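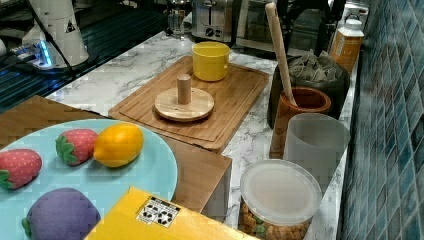
Si-eun Ryu was told by Halldóra Briem that a kitchen is too hard for a first project, and she still does not agree. Her student team, Mimik, has six members and has worked on it since July.

"We wanted a place with many small things," Ryu says. "A clean lab table teaches the arm very little."

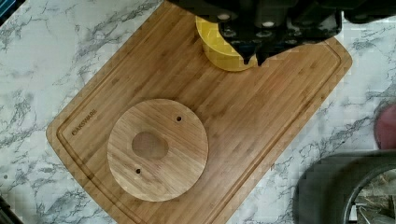

Close work over the cutting board.

The team has recorded 48 runs for the club competition in Handinberg. "The program is mine, so the mistakes are also mine," she says. "I write each one in a notebook."

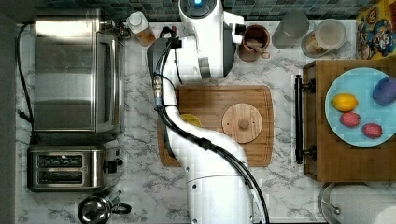
The robot arm and counter from overhead.

Next she wants to make the arm slower.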